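From: Arnulfo Palomino
To: tiling list
Date: Wednesday, October 4, 2023
Subject: Re: Wilden 60x60 matt, batch shade and grout

Hello all,

Replying to Ratih's question from the weekend, as I have laid a fair bit of the Wilden matt, most recently in my sister's hall. 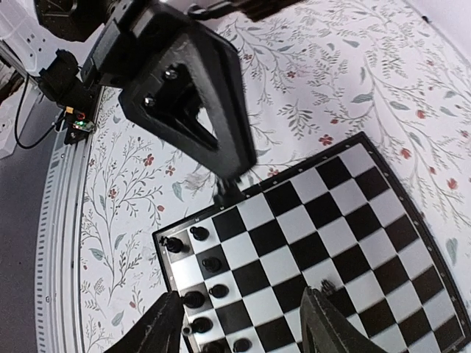
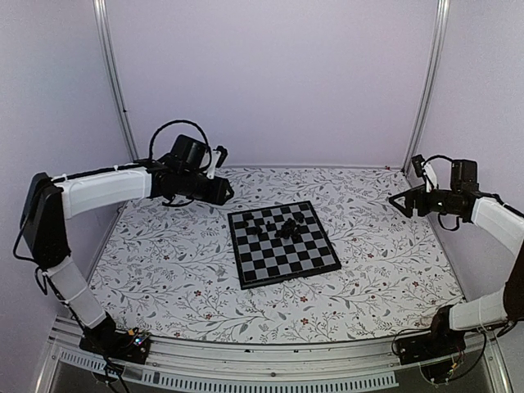 Ratih Sopacua wrote:
> I have 40 square metres of the Wilden 60x60 in the light grey to
> go down in a kitchen and utility room. The first boxes came in
> February and the merchant now says the rest will be from another
> batch. Will the difference show? Also, does the matt face need
> sealing before grouting? Kamarul says always, the leaflet says
> nothing.

On the batches: yes, it may well show. The shade code is printed on the end of each box, next to the size code. Check both. Mine differed in shade only, and I could see it in daylight across the full width of the hall. If you can't get a match, put one batch in the kitchen and the other in the utility room and make the change under the door. Don't mix them box by box unless the two are very close.

If the size codes differ as well, I would send the second lot back. A millimetre either way is a nuisance with a narrow joint.

On sealing: it is porcelain, so I didn't. I did a test on a spare tile with the Nosero mid grey grout, left it nearly 4 hours and it washed off with plain water. Kamarul may be thinking of the Tarnura range, where the face is rougher and dark grout does hang about in it. Do a test piece with your own grout before you decide.

Price, as Emilian asked in the other thread: I paid 1,685 for the lot including adhesive and trims, delivered. Yusof were dearer on the tile but cheaper on the trims.

I have six full tiles left over if anyone is short. Collection only, they are too heavy to post.

Regards,
Arnulfo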